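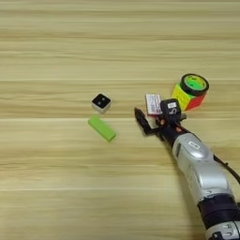

Section 4: Moving into your office suite

Read this section before your first delivery arrives. It covers access cards, the goods lift, heating and lighting controls, meeting rooms and parking at Trudero House. Section 3 deals with the lease itself and Section 5 with alterations and fit-out.

4.1 Before move-in day

1. Return the signed key schedule to the building office. Cards are not issued until the schedule has been received.

2. List every member of staff who needs a card, with the floors they need to reach. Cards are set to your own floor, the ground floor and the car park unless you ask for more.

3. Book the goods lift. Bookings are made in two-hour slots through the Gerkell tenant portal, and your log-in is printed on the inside cover of your welcome folder. If you need longer than two hours, book consecutive slots.

4. Send the building office a copy of your removal firm's insurance certificate. The firm will be turned away at the loading bay if it is not on file.

5. Agree the position of any safe, server cabinet or shelving run with the building office. The goods lift carries 460 kg, including the person riding with the load.

Caution: Do not use the passenger lifts for furniture, crates or trolleys, even when they are free. The doors are easily knocked out of line and the cost of the call-out is passed to the tenant.

Note: The loading bay entrance is on Braritz Lane. Drivers who follow a satnav to the street address will end up at the front steps, where there is no stopping.

4.2 Activating access cards

1. Hold the card flat against the reader beside the main turnstile. The light turns amber.

2. Key in the four-digit number from the card's envelope within 60 seconds. The light turns green.

3. Take the card away and present it again. If the turnstile opens, the card is active throughout the building.

4. Repeat for each card. The cards can be activated by one person and handed out later.

If the light goes back to red, wait for it to go out and start again from step 1. After three failed tries the card locks and must be reset at the front desk.

Report a lost card the same day. It can be cancelled by telephone, but a replacement has to be collected in person.

4.3 Heating and cooling

Each suite has its own wall controller, normally next to the door of the largest room. Suites on the corner of the building have two, one for each outer wall, and these should be kept within a degree or two of each other or the units will work against one another.

1. Press the centre button once to wake the display.

2. Use the up and down arrows to set the temperature you want.

3. Press the centre button again to save. The display shows the word SET.

4. To run the system outside normal hours, hold the centre button until the clock symbol appears, then choose the number of extra hours.

Note: Extra hours are metered and appear on your next service charge statement under "Out of hours plant". The controller does not show the cost.

Caution: Keep furniture and stacked boxes clear of the grilles under the windows. A blocked grille will trip the unit, and it has to be restarted from the plant room.

The system changes over from winter to summer running in April. For a day or two either side you may find that cooling is not available in the afternoon. Please do not report this as a fault unless it goes on for longer. 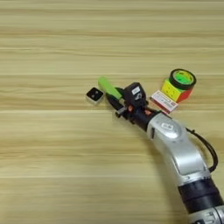
Wooden tabletop with a robot arm at the lower right.

4.4 Lighting

Lights in corridors, kitchens and washrooms work from sensors and have no switches. Inside your suite they can be run in either of two ways.

Automatic: the lights come on when someone walks in and go off when no movement has been picked up for 20 minutes.

Manual: the lights come on only when the switch is pressed. They still go off by themselves at night.

To change from one to the other:

1. Find the double switch by the suite entrance.

2. Hold both halves down until the lights blink.

3. Let go. One blink means automatic, two blinks means manual.

The setting applies to the whole suite and cannot be changed for one room only. Tenants with partitioned suites who want separate control should speak to Lappalainen Electrical, the building's approved contractor, as part of their fit-out (see Section 5).

4.5 Shared meeting rooms

The rooms on the first floor may be used by any tenant. The large room seats 76 with the folding wall open. With the wall closed it becomes two rooms, which are booked separately.

1. Log in to the tenant portal and choose Rooms.

2. Pick a date, a room and a start time. Allow for setting out chairs within your booking.

3. Add the names of outside visitors. The front desk prints badges from this list, so check the spelling.

4. On the day, press Confirm on the panel by the door. A room that has not been confirmed 15 minutes after the start time is released. 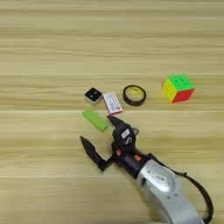
5. Leave the room as you found it, with the projector off and the folding wall as it was. Catering left in the room overnight is cleared at the tenant's cost.

Caution: The folding wall must be moved by front desk staff. Ask when you book, as it cannot always be done at short notice.

4.6 Parking

Spaces are allotted by suite and the numbers are shown on your key schedule. Your access card raises the barrier on Levels 1 and 2. Visitor spaces are on Level 1 beside the pay machine and are free for the first two hours with a stamp from the front desk.

1. Enter your vehicle registrations in the portal under Parking. You may list more vehicles than you have spaces.

2. Use only the spaces on your schedule. Neighbouring spaces may belong to tenants who arrive late in the day.

3. If someone is parked in your space, ring the front desk and give the registration and the space number. Use a visitor space in the meantime.

Note: Height is limited on the lower level. Vans should stay on Level 1.

4.7 Who to contact

Heating, lighting, lifts and leaks: building office, extension 5.
Cards, visitors and meeting rooms: front desk, ground floor.
Lease and service charge: Jarmo Räsänen, property manager, through the tenant portal.

Outside office hours the building office line passes to the security desk, who can cut off water or power to a suite but cannot carry out repairs.

Section 4 last revised Feb 18, 2022. Earlier copies give the old loading bay hours and should be thrown away.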